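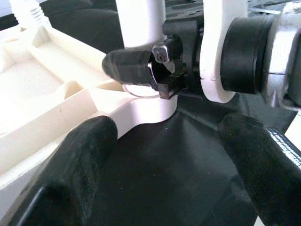 Ribbed underside, off-white plastic.

Good evening all, and apologies in advance for the length of this one. Several of you asked me to explain what's going on in Hemmont after the run-off, and I said I'd do it once the kettle had boiled and the final tally was in. Both have now happened, so off we go.

---

For anyone new: Hemmont elects its president over two rounds. If somebody gets past 40 per cent in the first round with a clear enough lead, that's that. In May nobody did, so everyone trooped back to the polling stations for a second go, and the sitting president has held on by 677 votes. In the whole country! I've followed this place for years and I've never seen it anywhere near that close.

---

I know people will look at that and say "a win's a win", and in law it is. The oath gets taken, the band plays, the term runs its full length. But I do think the size of it matters for what happens next, mostly on account of Ovance.

---

Ovance, if you've never had cause to look at a map of it, is the northern province, a long way from the capital and with a very long memory. It has its own assembly, its own school inspectors and (I love this) its own public holiday that the rest of the country pretends not to notice. It voted heavily for the challenger in both rounds.

---

The quarrel up there is over the Giltine agreement, which hands the running of the river port to a national authority and sends most of the dues south. The president signed it, the provincial assembly refused to recognise it, and the two sides have been writing each other very stiff letters ever since. I've read a fair few of them. They don't improve.

---

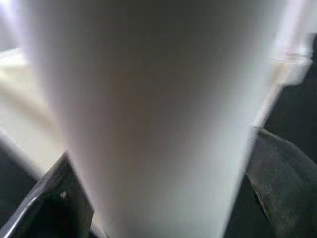
Turnout is the bit I keep coming back to, and I wish the evening bulletins had given it more than a passing mention. The national figure fell between the rounds, but it didn't fall evenly. Go down the province district by district, from the coast to the hills, and it gets thinner all the way. Think of that white cup, or what I take to be a cup, wide up near the top and narrowing steadily as you go down: Ovance turnout is that shape. Plenty of voters by the sea, far fewer inland, and the inland districts were the ones the challenger most needed.

---

Why did they stay at home? I've seen it put down to the weather, to the harvest and to plain bad temper. My own guess, and please treat it as a guess, is the polling station changes. El Ouafi is the place to look. It's a market town up in the hills, it used to have a station on each side of the river, and for the run-off it had one.

---

There are a little under 2000 registered voters on the side that lost its station. For them it meant a walk over the bridge and a queue in the sun, with a good many elderly people in that queue. The electoral office says notices went up in good time. The opposition says they went up in the wrong villages. I haven't seen anything yet that settles it either way and I'd be wary of anyone who tells you they have.

---

I want to be fair here, because my replies do get lively. Even if a great many more people in El Ouafi had turned out, you'd still need nearly all of them to have backed the challenger to be sure of changing the result. That's possible in a town like that, but it's a big ask, and the court will want a good deal more than "possible".

---

On the court: the challenger's team has lodged a petition and it'll be heard before the swearing-in. They're asking for a re-run in the hill districts only, which strikes me as sensible, and I think they stand a better chance than if they'd asked for the lot to be thrown out. The judges have never ordered a partial re-run before, though they do have the power.

---

Meanwhile the foreign congratulations have been a bit thin on the ground. A couple of neighbours sent warm messages within the hour, and the rest have gone with "we note the outcome", which is what diplomats say when they'd like to wait and see.

---

The thing I'd watch is who gets the interior ministry. If it goes to someone from Ovance, that's an olive branch and Giltine might be reopened quietly. If the present minister stays put, I'd expect the provincial assembly to start withholding port dues before the rains come.

---

Right, my tea's gone stone cold and I've gone on far too long, as usual. Thank you for sticking with me, and do send questions if you've got them. I'll pick this up again when the court publishes its timetable.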